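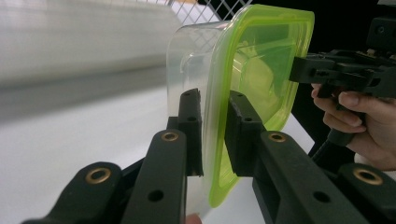 Ticket: Lids popping off in the freezer, whole batch of soup
Product: Stivside food storage, medium rectangular set
Status: Resolved

Opened by customer, March

Hello there, and thank you in advance for reading all of this, I know I go on. I bought the Stivside set from Sterkico last fall and I have been very happy with it in the fridge. Leftover rice, cut melon, half an onion, no trouble at all. My problem is the freezer. I made a big pot of split pea soup, filled 12 containers, pressed every lid down until I heard it catch, and put them all in the chest freezer in the garage. The next morning 3 of the lids had lifted at one corner and there was a little green collar of frozen soup pushing out from underneath. I let those thaw in the fridge, ate what I could (I like split pea, but there is a limit!), washed everything and tried again with chicken broth. Same thing, only this time it was different containers, so I don't believe I have a few bad lids.

I have already washed them by hand instead of in the dishwasher, and I have checked the rims for chips. Could you tell me what else to try? I would hate to give up on them.

Reply from support

Hello, and thank you for such a thorough note - it saves us both a lot of back and forth. I'm sorry about the soup. The fact that the trouble moves from one container to another does make me think the lids are fine, so let's look at how they're being filled and cooled before we talk about replacements.

Could you let me know:
How full are you filling them?
Is the soup still warm when the lid goes on?
Are they stacked in the freezer on the first night?

Reply from customer

Well, I fill them almost to the top, I'm afraid. I was raised not to waste space. The soup is warm but not hot, I would say it sits on the counter 20 minutes or so while I do the dishes. And yes, they are stacked, because the chest freezer is deep and there is a turkey in there taking up the good spot.

Reply from support

That helps a great deal. Soup and broth swell as they freeze, and when there's no gap left at the top the lid is the first thing to give. The warm steam adds to it, as it settles under the lid and freezes in the groove where the seal sits.

Please try this with your next batch:

1. Cool the soup in the fridge, uncovered, in a wide shallow pan until it is cold all the way through. Please don't leave it out on the counter for hours.
2. Fill each container only up to an inch below the rim.
3. Wipe the rim and the groove in the lid with a dry towel.
4. Press the lid down at the middle of each long side first, then go around the corners with your thumb.
5. Freeze them in a single layer overnight. Stack them the next day once they're solid.

If the turkey can't be moved, a cookie sheet laid across the hanging basket makes a decent shelf for one night.

Reply from customer

I'm back with a report! I made beef barley this time and followed your steps, all but the cookie sheet, as mine is too long for the basket. I used the lid of the old roaster and it sat there very nicely. I ended up with 17 containers (I borrowed a few from my sister, the Takagi kind with the screw top) and every lid was flat this morning. I went out in my slippers at 6 to check.

One last question while I have you. A couple of the older lids still smell like onion. Is there anything for that?

Reply from support

Beef barley sounds wonderful, and I'm so glad the lids held. For the onion, rub a paste of baking soda and water over the inside of the lid, let it sit overnight, rinse, and then dry it by a sunny window for an afternoon. Sometimes it takes a second go. Please store the lids off the containers too, as the smell hangs on when they're closed up.

I'm marking this one resolved, but replying here will open it again any time.

Internal note: no replacement sent. Fill line question has come up before, passed along to the Idness desk for the care leaflet.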